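Sketton sit-stand desk frame, long-term review. Bought the frame only, put my own top on it. 25 May 2024 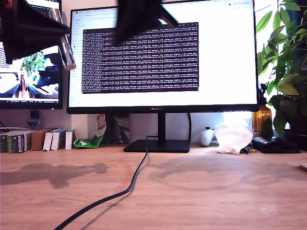
## Why I went looking

Old desk was my brother-in-law's. Too high for me, too low for him, wobbled when you typed. Physio kept telling me to stand more. I kept nodding. Finally measured the spare room and ordered the Sketton frame from Fuentealba, $547 delivered, no top. Their matching tops looked nice but I wasn't paying another $392 for a slab.

Also looked at the Verkivmont. Better catalogue, nicer colours, but the crossbar sits right where my knees go. Tried one in the showroom and barked my shin on it inside a minute. No thanks.

## Putting it together

Two boxes. Get someone to help with the heavier one, I dragged it up the hall and there's now a mark in the floorboards I'm pretending not to see.

Instructions are all drawings. Mostly fine. Step with the side brackets is drawn from underneath, so I had left and right swapped and had to undo the lot. Took an afternoon with a lunch break. Hex key supplied is rubbish, use your own.

No pilot holes marked for a top that isn't theirs. Fair enough. I put the frame on upside down, traced the brackets in pencil, drilled shallow with tape on the bit. Worked a treat.

## Using it

- Motor noise: low hum. Fine on a call, my sister heard it once and asked if I was blending something
- Speed: slow-ish. You get used to it
- Wobble: none sitting. A bit at full standing height if you lean on the front edge and type hard, which I do
- Memory buttons: good, but you have to hold them down teh whole way. Annoying. Apparently a safety thing

Cable tray is an extra and it's flimsy. I skipped it and used a length of garden trellis and zip ties. Looks awful, nobody's under there.

## The reset business

In July last year it stopped dead halfway up with an error on the panel. Manual says hold down for ten seconds, did that, nothing. Rang Fuentealba and got Yamila Palma, who was terrific – unplug it, wait, plug back in, *then* hold down. Sorted while we were still on the phone. That bit should be in the manual. It's happened once more since, after a blackout, same fix.

## Worth it?

Yep, if you've got a top already. My back's better, or I'm walking more, hard to say. If you're tall, check the max hieght first. And if you need a top as well, price up the Clinara as a full kit before you commit, a mate has one and it felt just as solid.

Would buy again. Would not drag the box again.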